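Household Tips: Keeping Up With a Legislative Session at Home

By Yupin Sukprasert

Filed under: Home Office, Paper and Storage

The Menodport legislature convenes in February, and readers who follow bills closely start to accumulate paper in the same month. Calendars, amendment sheets, fiscal notes, mailers from both parties and replies from district offices end up in one stack by the phone. The methods below keep that material sorted and usable with ordinary supplies. They apply equally to a county board or a city council, where the documents are shorter and the notice periods usually are too.

File by bill number

Label folders with the bill number first and the subject second: "HB 771, water districts." Subjects drift. A bill introduced as a water district measure may come out of committee with a section on road easements, and a folder marked only "water" will then hold half the file. Numbers stay fixed for the length of the session in most chambers. When a bill is replaced by a substitute with a new number, write the new number on the same tab below the old one and leave everything in place.

Use a plain manila folder with a full-width tab. Third-cut tabs look tidy in a drawer but leave too little room for a second number. Write in pencil until the bill has had its first hearing.

Inside the folder, put the newest document in front. Clip the roll call or committee report to the version it refers to. A vote sheet separated from its version is nearly useless a month later, as the section numbers will have changed.

Print less of the bill

The introduced version of HB 771 ran to 296 pages. Very little of it needed to be on paper at home. For any long bill, print these parts:

The title and enacting clause.
The definitions section.
The sections you intend to comment on, with one page on either side.
The effective date and any sunset clause, normally at the end.
The fiscal note, if one has been issued.

Print on one side only and use the blank backs for notes. Set the left margin wide enough for a three-hole punch before printing. Official PDFs often carry line numbers close to the left edge, and a punch will go straight through them. Scaling to 94 percent and shifting the page right solves this on most printers. Run a test sheet.

Write the download date in the lower right corner of the first page. Online versions are sometimes replaced under the same link.

Marking up a version

Use one color per version. Blue for introduced, green for the committee substitute, red for the floor version is a workable order. Highlighter bleeds through cheap copy paper, so use colored pencil if you are writing on the backs.

Bracket the lines in the margin and leave the text itself clean. Underlining conflicts with the drafting marks, where underscored text generally means new language and struck text means deleted language. A reader who picks up the page later won't be able to tell your underline from the drafter's.

Refer to page and line when writing to an office: "page 41, lines 6 through 11." Staff work from the same numbering and can find the passage without calling you.

Sorting political mail

Set up 2 trays near the door, one for official mail and one for everything else. Official mail comes from the county clerk, the elections office, the legislature or an agency. It may contain a deadline. Campaign mail can be designed to resemble it, so check the return address and the "paid for by" line before deciding on a tray.

Open official mail the day it arrives and copy any date onto the wall calendar. Keep the envelope if the postmark matters, as it may for a notice of hearing or a ballot request.

Glossy mailers have one practical use after reading. They are stiff enough to serve as dividers. Trim them to letter size, turn them printed side down and write the divider heading on masking tape.

Most coated mailers can go in mixed paper recycling. Remove plastic windows, magnets and sample stickers first. Check local rules in Lillirville and Privosley, where the haulers differ.

Logging calls and letters

A composition book is adequate. Rule columns for date, office, staff member, bill number, what was said and follow-up. Enter the call while it is still in progress if you can write and talk at once. Otherwise leave the handset where it is and write the entry before doing anything else.

Record the position the office gave in its own words. "Still reviewing" and "leaning yes" get confused when paraphrased. If you are told the member has no position, enter that too, with the name of the person who told you.

Staple a copy of each letter to the page where it is logged. For email, print the sent message with headers and do the same, or keep a mail folder named with the bill number.

Phone numbers for the district office and the capitol office belong on the inside front cover. Offices move between sessions, so verify them each February.

Watching hearings on a home connection

Committee streams are generally low resolution and do not need a fast line. The usual failure is audio. Members turn away from the microphone, and laptop speakers lose the rest. Wired headphones help more than a higher volume setting.

Open the agenda in a second window. Committees take bills out of order, and the chair may announce the change once. If the stream has a time counter, note the counter reading when your bill comes up, then use it to find the discussion in the archive.

Thanakorn Meesuk of Privosley keeps a kitchen timer set to fifteen minutes during long hearings and checks the agenda each time it rings. It is a sensible method for anyone cooking at the same time.

Close other devices' video before testifying remotely. Place the router above floor level and out of a cabinet. If the house has an Ethernet port within reach, use a cable for the testimony and go back to wireless afterward.

A work surface for long documents

Comparing versions needs width. A desk fitted with a monitor and keyboard leaves too little of it, and a folding or dining table is better. Lay the older version on the left and the newer on the right, with the amendment sheet between them.

A plain, light-colored top makes pencil marks and stray slips easier to find. Dark or strongly grained surfaces tend to hide paper clips and flags. Matte finishes reflect less light from a ceiling fixture. If the top is glossy, move the lamp to the side opposite your writing hand and lower it.

Drinks go at a back corner, with the cap on. Ballots, notarized forms and anything with an original signature should be put away before food comes out. If a page does get wet, interleave it with paper towel, press it under a flat weight and change the towel every hour. Do not use a hair dryer, which will cockle the sheet and may lift toner.

Check table height before a long session. Elbows should rest level with the top. A low table can be raised with bed risers, provided all the legs are on the same type and the floor is level.

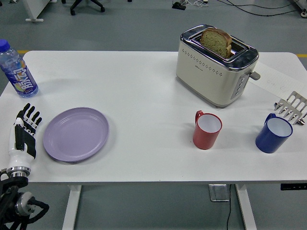

Preparing two minutes of testimony

Many committees allow 2 minutes per speaker. At a normal speaking rate that is one page, double-spaced, in 14-point type. Number the paragraphs. If the chair cuts the limit, you can drop a numbered paragraph without losing your place.

State your name, your town, the bill number and your position in the first line. Give the section you are addressing in the second. Leave background for the written copy.

Read it aloud against a timer with a glass of water at hand. Mark breaths with a slash. Carry a spare copy, unstapled, since staples catch when turned at a lectern.

For written testimony, check the committee's filing deadline. It is commonly the afternoon before the hearing and may be stated in the notice only.

Storing yard signs between elections

Pull the wire stakes and store them separately. Rust from a wet stake will stain corrugated plastic permanently. Wash signs with dish soap and cool water, stand them on edge until the flutes have drained, then stack them flat in a dry place.

Heavy card signs do not survive a second season outdoors and can be recycled if uncoated. Corrugated plastic sheets can be cut with a utility knife for drawer liners, seed tray bases or paint drip boards. Cut along the flutes for a straight edge.

Stakes bundle neatly with a strip of old inner tube. Hang the bundle points down.

Closing the file

When the session adjourns, reduce each folder to the final version, the last vote sheet and your log references. Discard intermediate drafts unless the bill is likely to return. Bills that died in committee often do, with a new number and much the same text, and the old definitions section is worth keeping for comparison.

Put the year on the tab in ink and move the folder to a lidded box on a shelf off the basement floor. Add a sheet inside the lid listing bill numbers in order.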